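Nundel Vegetable Names

A word list of names for vegetables, herbs and edible roots, as they are written on market labels, seed packets and kitchen notes. Each entry gives one everyday name, its spelling variants, and the part of the plant that is eaten.

Version 2 of the list has 3,000 entries. It replaces the first version, which had no spelling variants and mixed cooked dishes in with raw produce.

Files

names.csv holds the main list, one name per row.
variants.csv holds the other spellings, linked by entry number.
parts.csv holds the codes for leaf, root, stem, bulb, flower, fruit and seed.
removed.txt lists the names dropped from version 1.

All files are UTF-8 with commas as separators. Names that contain a comma are in double quotes. Empty cells mean the value is not known.

How the names were gathered

Most entries were typed from the Lanard seed lists and the Lefèvre kitchen glossary. Names found in only one source were kept if a second reader knew them. The 57 names that neither reader knew went to removed.txt.

One plant can have several rows. Beet has one row for the root and one for the leaves, as shops often sell them apart. Cilantro and coriander are separate names with a shared plant number.
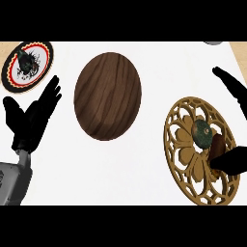
Dark green object, resembling a leafy vegetable, on a patterned plate (rendered).

Known problems

Greens are the weakest part of the list. "Spring greens," "field greens" and "mixed greens" mean different things from one seller to the next, and all of them carry the code for leaf with no plant number. Yam and sweet potato are still mixed up in 4 rows.

Accents were lost in part of variants.csv when the file was moved from Trikeo in August. Most have been put back by hand. Please report any that are still missing, with the entry number.

Names are in English or are loan words used in English. There are no prices, growing dates or nutrition values.

Changes

13th November: fixed duplicate entry numbers, added the code for bulb, moved mushrooms to their own group.

Contact

Wing-sze Shek keeps the list. Send corrections as a plain text file, one per line, with the entry number first.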